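# Can it do the chore yet? Sorting and bagging, small items

Checklist for the Tresach home trial, 29 Jun 2025. Same sheet as April, with two lines added. Mark each line yes, no or partly. "Nearly" is a no.

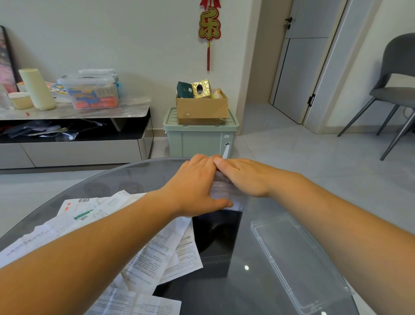

## Before anything moves

- [x] **Table checked for wobble.** Fine.
- [x] **Glass surface noted on the sheet.** Dark glass with glare on it. Omitz says its depth sensing copes with this. I'd like that in writing.
- [ ] **Papers cleared or fenced off.** No. Receipts, forms and leaflets in a loose pile at the left, which is how people keep them. I've left the line open. If a machine needs a tidy table before it can tidy a table, we should say so in the report.
- [x] **Clear lid kept in the work area.** Transparent plastic on glass is a fair test and it stays in.

## The work itself

- [x] **Small clear bag pressed down with two hands.** By a person, easily, one hand overlapping the other.
- [ ] **Same job by machine.** No. The Istex arm got 2 bags out of 16 in April and tore one of those. The limit on the sheet is 5 failures.
- [ ] **Holds the bag without shoving the box under it.** Partly. Slow, but the box stayed put when we retried at low force.
- [ ] **Tells a receipt from rubbish.** Not tested. I wouldn't let it near a shipping label I still needed.

## People nearby

- [x] **Stop button within reach of the chair.**
- [ ] **Stops when a bare forearm crosses its path.** Partly. The Phí controller stopped every time from the front. From the side it was late twice, and late is a fail on this sheet.
- [x] **Doorway left free.**

## Comments

Supplier claims a 20 second cycle per bag. That leaves out picking the bag up again after a drop - most of the time went there. Please quote the full time from now on.

Result: not ready for unattended use. Recheck the side approach first, then the bags.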